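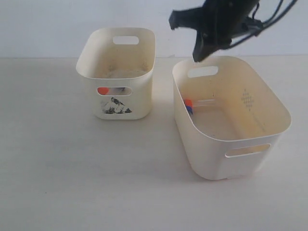 Two of the cream plastic baskets, small and large, on the sorting table.

Progress report to Prevside, storage and tidying grant
Monday, April 19, 2021
Prepared by Venla Kiiskinen for Tane Rakena

Spending to date is 1,980 out of the 2,968 awarded. Most of it went on shelving and on baskets from Orkon. The shelving I would buy again. I am less sure about the baskets.

The application said that putting loose items into baskets would cut the time spent looking for things. I have yet to see good evidence of that. Staff at the Kovalchuk room kept a log for 22 days and the early entries do look better, but people were filling it in knowing what we hoped to find, and three of them stopped after the first week. I wouldn't quote it to anyone.

Some practical points. The two sizes don't match in shape, so they sit badly together on a shelf. The small one has a mountain printed on the front, and several people asked whether that meant something -- it doesn't. The handle holes are handy for lifting, less so for pens and anything else thin. The large one shows specks and smudges on the inside, and pale plastic was probably the wrong choice.

Itport has offered lidded boxes for 400. I would hold off until the log has been repeated properly, with someone outside the team checking it. The rest of the money stays unspent until you reply. Next report in July.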